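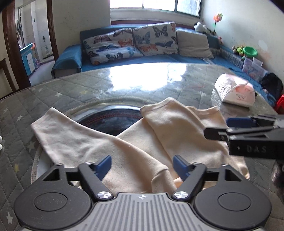

Laundry task: cream knit garment on the quilted cover.

Clulto Home Tasks Program
Progress report to the Zindine Fund, 22/05/2024

The grant asks whether a two-handed machine can sort, pair and fold a family's small laundry in an ordinary home, with no changes made to the furniture or the light. Our answer at this stage is: in part.

We have recorded over 380 demonstrations with hand-held grippers. Of these, 300 passed review and went into training. The rest were dropped, mostly for lost tracking near bright windows. Jonder, the control software, has been updated twice in the period.

Picking up is the strongest result. From a small mixed pile the arms now lift a single item on most tries. Socks go well when the cuff is on top. Thin knits are harder -- the fingers often take two layers, and the machine does not yet notice that it has done so.
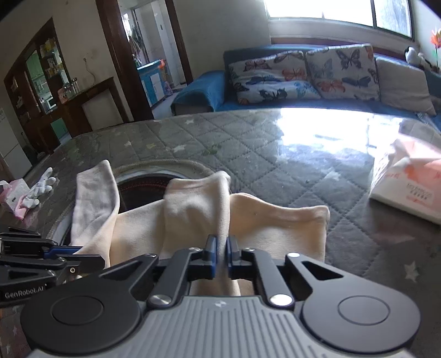 Progress Report No. 2 -- Page 3

Pairing works for socks that differ clearly in color. With white, cream and beige it is not reliable, and in strong daylight it is close to guessing. We tried correcting for glare in software and gained very little. A second approach, turning each sock to compare cuff and heel, is slow but looks better.

Folding is behind schedule. A flat cloth has to be held at two corners, pulled level and laid down without dragging. 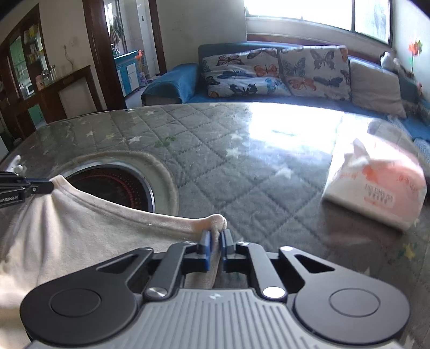 The first two steps are usable. The laying down is not, and most failed folds fail there, when one hand lets go before the other. A person folds the same cloth in a few seconds. Our best complete fold takes 20, and we would not call it neat.

On the shop-floor side, Gillies has agreed to let us try the same skills on returned clothing in its stockroom. Setup there has slipped to the end of May while we wait for a spare wrist joint. No extra money is requested.

Next period we will work on release timing and on detecting a double layer. Shirts stay out of scope until both are fixed.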